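Sketatel Club Dataset: Two-Arm Woodwork

15 October 2024
By Kenta Sugiyama
Reading time: 7 min
Print | E-mail
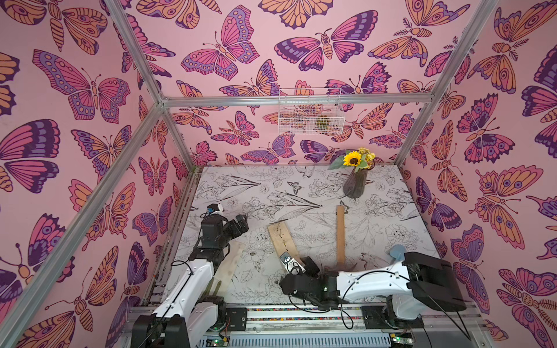
Sketatel is the after-school robotics club at Hayashi, and this README goes with the first dataset we have ever put out under our own name. It holds 1000 episodes of two robot arms handling wood: picking it up, turning it, lining it up, passing it from one side to the other. Every episode was driven by a student. We started in April with a pile of scrap wood and not much of a plan, and I still can't believe how far the group got! The butterfly wallpaper was a club decision (there was a vote, and it was lopsided), and we liked it so much that we put the flower line drawings on the tabletop too. Both arms ride on a rail at the front, each with its own wrist camera, so you get a close view from either hand as well as the wide one. Planks and sticks get moved around between episodes, and so do the extras, like the sunflower bouquet in its dark vase.

## What's in the download

- `episodes/` has one folder per episode, with the joint positions, gripper commands and all three camera videos
- `tasks.csv` gives the task name and the sentence the driver was given
- `drivers.csv` gives driver codes only, no student names
- `splits/` has our train and test lists
- `notes/` is the club logbook, typed up, spelling mostly fixed

The version number is 1.2. If you grabbed 1.0 at the spring open house, please throw it away. The left and right wrist videos were swapped in the first batch and we didn't catch it until one of our ninth graders tried to train on it and got a policy that reached the wrong way with enormous confidence.

## Tasks

There are 21 tasks. They run from very easy ("slide the plank toward you") to a few that made people groan out loud when they drew the card. The full list is in `tasks.csv`, but these are the ones we get asked about most:

**Plank turn.** One arm pins an end, the other swings the free end until the plank lines up with the front rail. A great first task for new drivers, and it trains well even with a small share of the data.

**Stick hand-over.** The right arm lifts a narrow stick and the left arm takes it. Watch for the moment when both grippers are closed on it, which drivers handle in wildly different ways. Some let go right away and some hang on like it's a tug of war. We kept both kinds.

**Stack two.** Board on board, edges even. "Even" means the driver was happy with it. We argued about using a ruler and decided against it, so please don't treat success here as a measurement.

**Bridge.** A stick laid across a gap between two boards. Hardest thing in the set. It's also the one everyone wanted to drive, of course.

## How we recorded

Drivers sit down with a pair of small leader arms and the big arms copy what they do. The software that ties it together is Grorkley, which two of our seniors wrote last year and which the younger students have been patching ever since. It is a little rough around the edges, but it starts every time and it saves every time.

A session goes like this: draw a task card, set out the wood, call "clear," record, mark the result, reset. The person resetting is never the person driving. Drivers swap after a short turn, partly to be fair and partly to keep the data from all looking like one person's habits. In all, 38 students drove at least one episode that made it into the release.

We recorded 2459 attempts and kept 1000. Most of what we cut was practice. The rest had a camera dropout, a bumped table, or a hand reaching in before the recording stopped. Failed tries are included when the recording itself was clean, and they are marked `result: fail` so you can filter them out or use them on purpose. I'd love to see somebody use them on purpose.

## Things to know before you train

The background is busy. Bright wings on the walls and black linework under the wood are hard on anything that finds objects by color or edges alone. Our own first detector kept boxing printed insects. Cropping the wide view helped, and random color changes during training helped more.

Lighting comes from the room. Sessions recorded late in the afternoon look warmer, and the `session_time` field will let you sort them.

Gripper values run from 0 (closed) to 1 (open) on both arms. Joint angles are in radians. The left arm's last joint has a small offset before episode 112, and `load_episode.py` corrects it unless you pass `--raw`.

The splits are by task card, not by driver, so the same student can show up in train and test. If you want a split by driver, the codes are there and it's a quick script. Send it to us and we'll add it!

## Using it

Free for classes, clubs and research. Please credit "Sketatel, Hayashi" and tell us what you made. We print out every message and pin it up by the door.

We're taking a bridge policy trained on this data to the student showcase at Flukodport, so if you beat our numbers before then, be kind and let us know early. Bug reports go in the issues page. Put the episode number in the title, and say whether you loaded it with `--raw`.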